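Flovby Opens Toy Swap Library, Braces for Glitter

Flovby will open its Posa toy library this May, lending more than 50 boxes of playthings to families who have run out of patience with the ones they own. Membership costs $7 a month. Missing pieces are forgiven up to 17 per household.

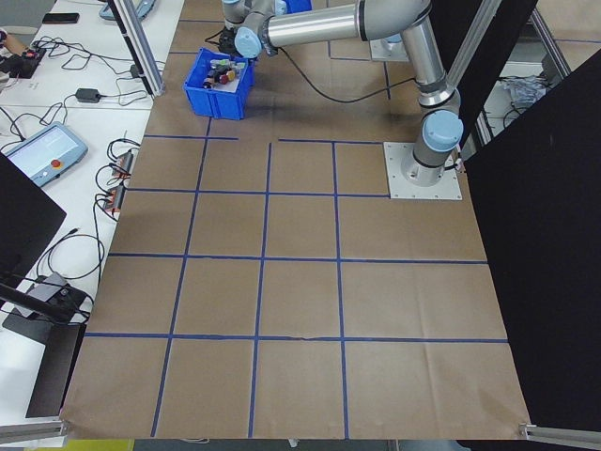
A blue bin of small pieces in assorted colors.

"We tested 71 puzzles and finished a few," said Felicidad Sison, founder of Flovby. "Drums may be borrowed overnight by anyone with understanding neighbors."

Doors open Wednesday at 10 a.m. Slime is not accepted.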